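Why did the robot stop?

A robot arm can do the same small job 300 times without getting bored. It can still get things wrong. This page is about one fault at a teaching lab called Moma, and how the people there tracked it down.

The robot has two arms. Each arm ends in a gripper, which is a pair of fingers that open and close. One of its jobs is to pick up a glass flask and move it without breaking it.
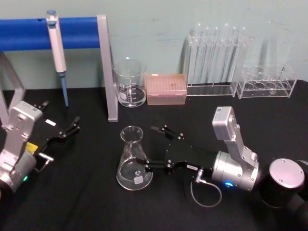

Glass is tricky for a robot. Squeeze too hard and it cracks. Squeeze too softly and it slips. So the robot checks how hard its fingers are pushing, using a part called a force sensor.

One morning in May, on try number 227, the right arm closed its fingers and froze. The flask was fine. The robot's computer showed a fault message, and both arms stayed still.
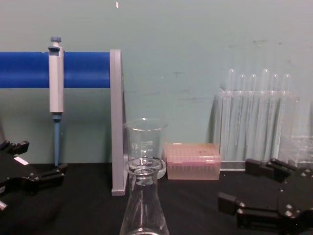
Margareta Rusu was asked if the robot had broken. No, she said, it had done a safety stop, and she would sooner have 16 of those than one smashed flask.

A safety stop is when a machine gets a reading that makes no sense and quits moving. The sensor was telling the robot it was squeezing very hard, even when the fingers were touching nothing at all. Engineers call this a false reading.
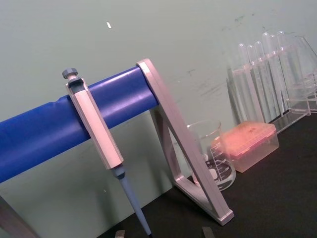
Photo: Darius Sima / Moma

The team didn't reach in straight away. A stopped robot can start again without warning, so they switched off the power first and waited. Then Octavian Bucur checked the plugs one by one. A connector inside the right arm had worked itself a little bit loose - all that moving had shaken it. He pushed it back in and fastened it with a clip.

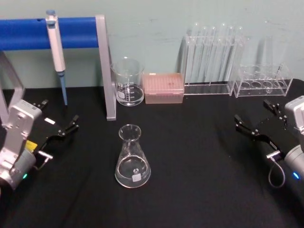

After that they ran the arm slowly for 15 minutes, with no one standing close. The readings made sense again. The connector is now checked every morning before the first job.

Words to know
Gripper: the part of a robot that holds things.
Sensor: a part that measures something, such as force or heat.
Fault: when part of a machine doesn't work the way it should.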